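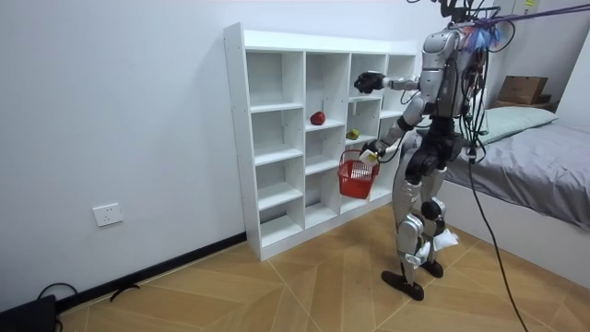

Wanted: hard-to-please visitors for a robot open day

Dreris is holding an open day at its Bakumstead workshop in May, and we are looking for 18 people to come along, watch, and tell us where the claims fall short. We are Ó Riain, a small consumer research office. We do not build robots or sell them, and we have sat through enough demonstrations to be wary of the word "helper".

The machine on show is called Mustuveck. It has two arms, two legs and a pair of black hands, and Dreris says it will one day fetch and put away the shopping. The task set for the day is a modest one: carry a small red basket by its handle and deal with fruit on some open shelves. Most of us can do that while on the phone. Whether a robot can do it at a speed and price that would make sense in a normal home is the thing we want looked at.

Who we want

Anyone over 18 who does their own shopping and housework, or who helps a relative with theirs. Home carers, cleaners and shop staff who fill shelves for a living are very welcome. You need no technical background. If you work for a robot firm, or hold shares in one, please leave this to others.

We would particularly like to hear from people who think the whole idea is daft. Keen people are easy to find and Dreris has plenty of them already.

What you will do

The session is on a Thursday and starts at 2 pm. You will watch several attempts at the basket task, including any that go wrong. We have asked for failed attempts to be left in and for staff to say plainly when a person is steering the robot. Dreris has agreed to both. We will be noting whether it sticks to that.

You will then fill in a form with 13 questions. Some ask for a yes or no, most ask for your own words. "I could not tell what it was doing" is a perfectly good answer. Afterwards there is a group talk, without Dreris staff in the room.

Cables run across the floor, so wear flat shoes and stay behind the line. You will not be asked to touch the robot.

What you get

£26, tea, and your bus or train fare if you keep the ticket. The money comes from us and is paid whatever you write. Dreris will see the comments with names removed, and cannot change them before we publish.

How to apply

Write to the Ó Riain office with a few lines on what you do at home or at work, and one household job you would not trust to a machine. Please mention any access needs. We will reply to everyone, though places are limited and we may keep a short reserve list.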